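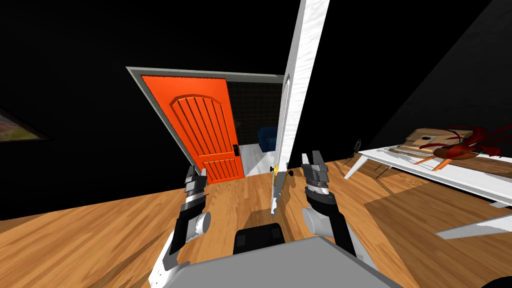 Shop > Movie Night > Screens > Tullus 169 Folding Movie Screen

Tullus 169 Folding Movie Screen
Made by Farnstead

If you've ever watched a movie on a bedsheet, you know how it goes. The first ten minutes are lovely, then a breeze picks up and the hero's face ripples like a flag, and by the big chase you're squinting at a crease that runs straight through the getaway car. We've all done it (we did it for years!) and it's still better than no movie at all. But the Tullus 169 is such a big step up that we use one ourselves most weekends from spring until the leaves come down.

It's a folding front-projection screen with a 169-inch picture, measured corner to corner, in the same wide shape as a modern TV. That makes the picture a little over twelve feet across. Stand next to it before the projector goes on and it looks almost silly for a backyard. Then the studio logo comes up, everyone goes "ohhh," and it suddenly makes perfect sense.

The screen surface

The white surface is a stretchy woven fabric with a matte finish, backed in black so that light behind the screen doesn't wash out the dark parts of the picture. It snaps onto the outside of the frame all the way around, and the stretch pulls out the fold lines as you go. A fabric that has been packed away all winter may need an hour on the frame before the last of them relax, so put it up before you start on the food.

Matte white is the friendly choice here. It doesn't give you a bright hot spot in the middle, and people sitting way off to the side (there's always a row of cousins off to the side) get nearly the same picture as the people in the good chairs. Older movies look wonderful on it. Grain looks like grain, black and white looks rich and soft, and animation just glows.

You can only project from the front. If you want to put the projector behind the screen, you need the gray rear-projection fabric, sold separately, which snaps onto the same frame.

The frame

The frame is square aluminum tube, hinged so that it unfolds in one long accordion and locks at each joint with a spring button. The legs slide into the sides and can be set at three heights. On the lowest setting the picture starts at knee level, great for kids on blankets. On the highest, people in folding chairs can see over each other's heads. The whole thing weighs 26 pounds in its bag, and one adult can carry it from the car without stopping.

Putting it up alone is possible. With two people it's easy and much more fun, and you'll be done in the time it takes a bag of popcorn to pop and cool down. Unfold the frame flat on the grass, snap the fabric on starting at the corners, slide the legs in, then stand it up from the top edge. Please snap the corners first! If you work your way around from one side you'll run out of stretch at the end and have to start over.

Wind

A screen this size is a sail. Use all the guy lines and stakes every time, even on a still night, and take the fabric off if the wind gets strong enough to move small branches. On a driveway or patio, where stakes won't go in, hang a sandbag on each foot. The Keane sandbag set fits these legs nicely and has a wide strap that doesn't slip.

Don't leave the screen standing overnight. The fabric can handle a bit of dew, but let it dry fully indoors before you fold it.

What projector do I need?

Any projector that shows a wide picture will work, and the screen has no opinion about brand. What matters is brightness and how far back you can put it. A small pocket projector will look pale at this size unless it's really dark out, so either wait for full night or pull the projector closer and use only part of the screen. A regular home theater model looks terrific once the sun is properly down. Check your projector's manual for throw distance before you order, and measure your yard while you're at it.

Sound is worth some thought too. The speaker inside most projectors gets lost outdoors, and it comes from behind the audience, which feels odd in a movie with a lot of talking. Put a speaker under the screen, in the middle, and voices will seem to come from the actors.

From our own backyard tests

Colm Mulligan runs our screen workshop and tests every new batch of fabric by showing the same thing on it: a scratchy old western with a long ride across a white desert. If there's a wrinkle, a stain or a badly sewn edge, that desert will show it. He has seen the ride so often that he hums along with the horses. Last December he even put a Tullus up in the snow to see whether the spring buttons would freeze. They were stiff, but they closed, and four of us watched the whole movie in ski pants with a thermos going around. We wouldn't call it a winter screen. We had a great night, though!

What's in the bag

Folding frame, already joined
White front-projection fabric
Two legs with wide feet
Guy lines and steel stakes
Zippered carry bag with shoulder strap
Printed setup sheet

Projector, speakers and sandbags are not included.

Details

Picture size: 169 inches, corner to corner
Picture shape: 16:9
Weight, packed: 26 pounds
Frame: aluminum, black finish
Fabric: matte white, black backing
Warranty: 36 months on frame and hinges
Price: $400

Care

Wipe marks off the fabric with a soft cloth, lukewarm water and a drop of dish soap. Dab, don't scrub. The fabric should stay out of the washing machine and well away from the iron. Grass stains come out best on the same night, ketchup can wait until morning. If a snap pulls loose, write to us and we'll send a small repair kit with a new snap and a backing patch.

Goes well with

Komis ground cover, a padded blanket with a waterproof underside, big enough for a whole family and their snacks
Keane sandbag set, for patios and driveways
Tullus rear-projection fabric, gray
Tullus spare leg pair

A note on showing movies to a crowd

A movie night at home for family and friends is one thing. If you're planning a show in a park or a school field, or you're selling tickets, you'll usually need a public showing license for the movie itself, even if you own the disc. Ask the company that handles the title well ahead of time, as the paperwork can be slow.

Page updated 2024-05-21

Get the Farnstead movie night letter: new screens, setup tips and what we're watching. Enter your email to sign up. You can unsubscribe at any time.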